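FOR IMMEDIATE RELEASE
July 17, 2024

Mekov Opens Its Break Room Booths, and the Drinks Are on the Table

TAMBUNAN – Office supplier Mekov has fitted out a break room with booth seating, peach bolsters and self-serve drinks, ending 16 years of a kettle and a sign-up sheet.

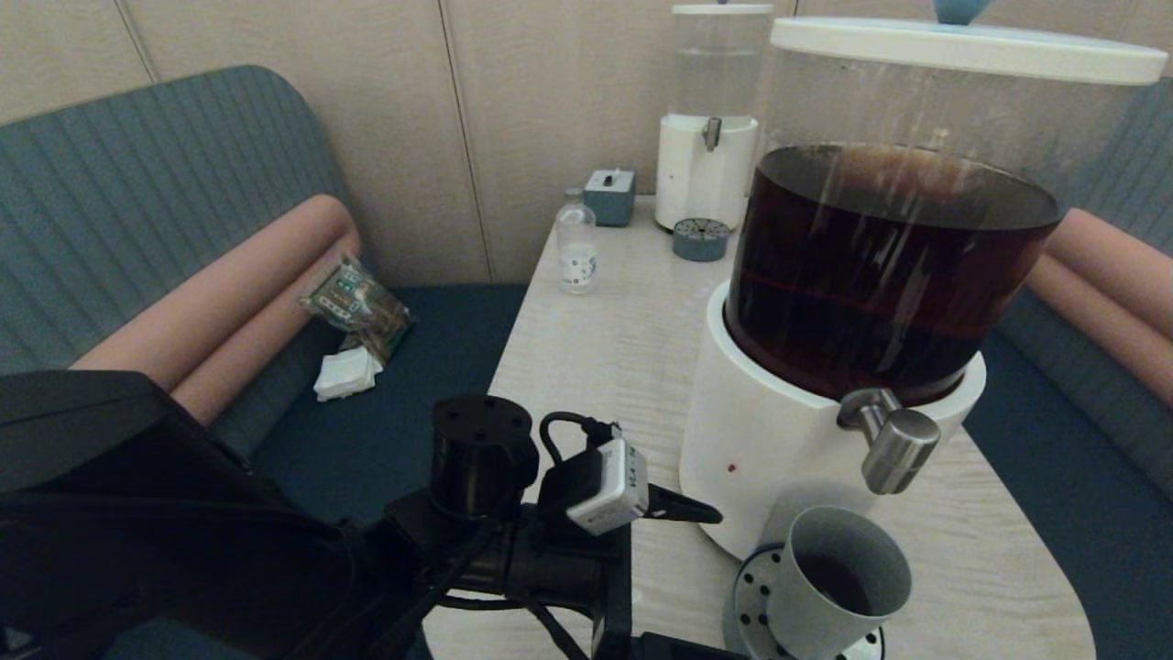

Who can use the room? Anyone with a visitor badge, plus staff who have finished arguing about the thermostat.

The booths seat up to 100 people a day, in shifts. "We asked for comfortable seats in May and got a survey," said office manager Rohani Setiawan. "Then we got the seats – I kept the survey." 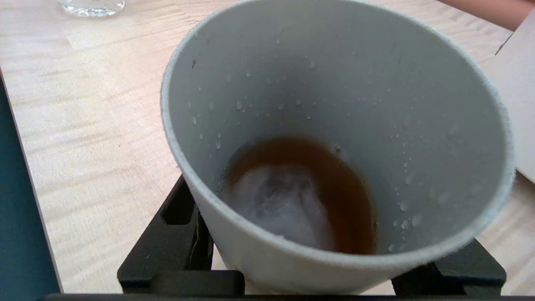
Mekov's pour policy runs to 2 pages and was written by Jawad Orakzai, head of facilities. It asks guests to start small and come back for more. A shallow pool of brown at the bottom of a light gray cup counts as a serving under section one. Section two covers spoons.

Tours can be booked at the front desk.

Press contact: Rohani Setiawan, Mekov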